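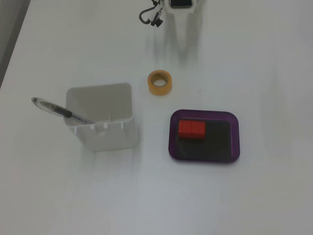

Chathurika Sultana asked whether satin and semi-gloss are real measurements or just words the paint companies put on the lid. She had two tins, both marked satin, from two makers, and they dried visibly different on the same set of shelves.

Short answer: the gloss number is a real measurement. The word on the lid is a loose label for a range of numbers, and each maker draws the range where it likes. Long answer follows over several posts. White paint on furniture and tabletops only. I have no opinion on feature walls.

A gloss meter sends a beam of light at the surface on a fixed angle and measures how much comes off at the matching angle on the other side. The result is in gloss units. The scale is set against a polished black glass tile.

The angle matters. Most furniture paint is read at 60 degrees. Very shiny surfaces are read at 20 degrees, where the meter separates high readings better. Very flat ones are read at a low grazing angle. If a data sheet gives a gloss number with no angle, the number is close to useless.

That accounts for Chathurika's tins, I think. She sent me both data sheets. The Sornunex gives its satin range at 60 degrees. The Brurkari sheet gives one figure and no angle. They could be the same sheen or well apart and you can't tell from the paper.

I rang Mkhize in Punport, who stock both, and asked for the angle on the Brurkari. They said they would find out. I'll add it here if they do.

What makes paint less shiny is mostly a flatting agent, often fine silica. The particles leave the dried surface rough on a very small scale, so light scatters. The agent is heavier than the liquid around it and settles in the tin.

So stir it. Flat stick, scrape the bottom, lift, repeat until nothing drags. An unstirred tin of satin gives you a shinier top half and a duller bottom half. I have seen people repaint a whole cupboard over this and blame the brush.

Usa Srisuk replied asking if shaking at the counter does the job. On the day, yes. After a month on the shelf at home, stir again.

White is the worst colour to judge sheen on by eye. A white surface sends back a lot of scattered light whatever the finish, and that washes out the reflection you are trying to look at. The same satin over black looks shinier. The meter reads them close together.

To compare two whites without a meter, put the sample boards flat beside each other near a window, crouch, and look along them towards the light. Look at how sharp the window edge is in each one. Standing over them under a ceiling light tells you very little.

A sharp reflection and a strong one are separate properties, by the way. A surface can read high on the meter and still look hazy or rippled. The ripple is called orange peel, and it usually comes from spray or roller technique. Plain gloss units don't pick it up well.

On curing. Dry to touch is a matter of the water or solvent leaving. Cure is slower. Water-based enamel can feel hard the next morning and still mark under a warm mug a week later.

My own rule for a tabletop is nothing heavy on it for 288 hours. That is a number I settled on after ruining a desk in May and I can't defend it to the hour. Cold sheds take longer.

Gloss drops a bit during cure with some paints. If you take a reading, or compare boards at the window, wait for full cure. Chathurika had compared one shelf painted that week with one painted a month earlier, so there's a second possible cause for her mismatch.

On sanding between coats. Sheen comes from the last coat only, so the scratches underneath don't matter to the gloss reading if the top coat fills them. They matter to the look when they're deep. I use 320 grit on white enamel and wipe with a damp cloth.

Usa Srisuk again, on whether you can knock gloss back to satin with a pad. You can, and it looks fine for a while. Then the spots where forearms rest polish up again and the rest stays dull. Recoat in the sheen you want.

The same thing happens to flat paint on any work surface. Rubbing smooths the high points and you get shiny patches, called burnishing. The flatter the paint, the easier it burnishes. For a white top that gets wiped every day I would start at semi-gloss.

The cost of semi-gloss is that it shows dents, filler and brush marks more. Under a single light on a low angle it shows everything. Spend the time on the filler.

Yellowing. Oil-based white enamel yellows, faster in the dark than in daylight. Inside of a drawer, behind a picture, under a desk mat. Water-based acrylic holds its colour far better. If you need white to stay white, the choice of base matters more than the brand.

Cleaning. Abrasive cream cleaners change sheen, and on semi-gloss the change is permanent. Soft cloth, warm water, a drop of dish soap. Melamine sponges are abrasive as well - very fine, but abrasive.

Used gloss meters turn up for sale now and then. Make sure it comes with its own tile, and that the tile is clean and unscratched. A meter without a tile can't be checked against anything.

Mkhize rang back. The Brurkari figure is at 60 degrees after all, and it sits eight units above the top of the Sornunex range. Chathurika is going to redo the shelves in one or the other.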